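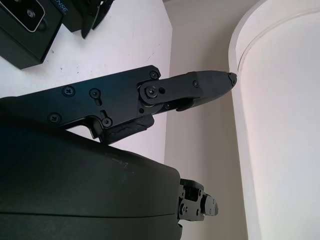

Section 4: Setting Up Your Work Table and Putting Things Away

Welcome back! If you have come straight from the unpacking pages, take a breather and a cup of something nice before you go on, as the Dutau tidy set has a good many small parts and it is much pleasanter to sort them when you're not in a hurry.

1. Wipe down the table top with a barely damp cloth and dry it with a clean one. Household spray is fine on most tables, but try a little in a corner first (oiled wood can be fussy).

2. Lay the Dutau mat flat with the printed side up. If it has been rolled in the carton all winter the corners will want to curl, so put a heavy book on each one and leave it overnight.

3. Stand the drawer unit at the back of the mat. Slide the dividers down into their grooves until they click, starting with the long one.

Note: The long divider fits only one way around. If it stops halfway, lift it out and turn it end for end.

4. Sort your small things into the drawers. Our own Abhishek Bisht, who wrote the first version of these pages, likes the everyday items at the top and the once-a-year items at the bottom, but please yourself! You can always swap the drawers over later.

5. Write out the labels before you peel them. They stick very well indeed, and the ink smears on the backing if you try it the other way.

CAUTION: Do not load any one drawer with more than 600 grams. The runners will sag and the drawer may come out in your hand.

CAUTION: Keep small parts away from young children and pets.

6. When you've finished for the day, push every drawer fully closed and lift the mat by its two front corners, so that any crumbs or clippings roll to the middle. Tip them into the bin and lay the mat back down.

Spare dividers and label sheets can be ordered from Brenthorpe, part number 1541. Sheets come in packs of 10.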